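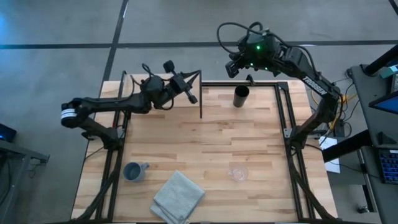 Butcher-block table with the black cup standing near the rear rail.

Zindberg Tabletop Set

Overview

Zindberg is a set of recordings of small objects being handled on a butcher-block table. The cups are the largest group, and this card covers them and the table surface they stand on. Other objects are listed in a separate card in the same folder.

The set is maintained by Arnout Visser and Tavion Thibodeaux. The current release is from October 2021 and replaces the one from June.

Contents

Recordings: 1,086
Recordings with at least one cup: 869
Object types, whole set: 51
Cup types: 13

Table surface

The top is light wood made of narrow staves, in cream, honey and tan brown with a few darker strips. The pattern is irregular, so the staves can be used to check whether the table has moved between sessions. The floor is gray concrete. Black rails run along the work area.

The finish is food-safe oil, applied before the first session and again in June. Recordings made before the second coat look slightly paler. We did not correct for this. If color matters for your work, split on the "coat" field (values 1 and 2).

Cups

All cups are stored and placed empty. Each type has a short name:

tall-black: cylindrical, no handle
short-black: same width as tall-black, half the height
enamel-white: one handle, chipped at the rim
paper-small, paper-large: replaced when they crease

The remaining types are in cups.csv with height, rim width and weight. Weights were taken on a kitchen scale and rounded to the nearest gram.

"Upright" means the opening faces up and the whole base touches the wood. A cup leaning on a rail is marked "leaning" even if most of the base is down. A cup on its side is "down" whichever way the opening points.

File layout

/sessions has one folder per session
/labels has one text file per recording, same base name
cups.csv has measurements
surface.txt has notes on the table, including the oil dates

Known problems

Black cups in front of the black rails are hard to outline. Thijs Dierckx went over these labels a second time, and his version is the one included. The first version is in /labels/old.

Two of the paper cup types share a lid size. The lids are not labeled separately.

The height of short-black was entered wrong in the June release. Use the value in the current cups.csv.

Corrections

Send label corrections to Tavion with the session folder, the recording name and the field to change.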